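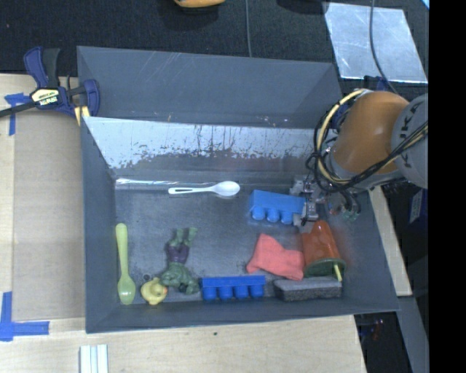 Grey bin, mixed toys, gripper down by the bright blue block.

January, after lunch

Budget numbers, before I lose the scrap of paper they're on. We've got 3728 left on the equipment line and everybody wants a bit of it (me included!).

Fingertips first. Sisevberg do the pair at 70, and I'd like to order four pairs so we stop rationing them. That's 280. Dolevano are cheaper but their last quote left off delivery, so I've written back and asked.

The bin is the one I keep going round on. The inner wall is badly worn and streaky now, and a plain new one from Plorkberg is 40. I say get two. The bar clamp can stay, no point spending on that.

Then the big one – Makori want 3000 for the spare gripper, cables included. Add it all up and we're at 3360, leaving 368 for cable wrap, which we badly want round the wrist (look at that tangle), and whatever else breaks before spring. Tight, but I think it's fine?

Toys cost us next to nothing, so more of those whenever. I'd like more soft stuff like the pink cloth, and another spoon or two. We have plenty of blocks.

To do: chase Dolevano, ask Makori how long their price holds, measure the bin BEFORE ordering this time.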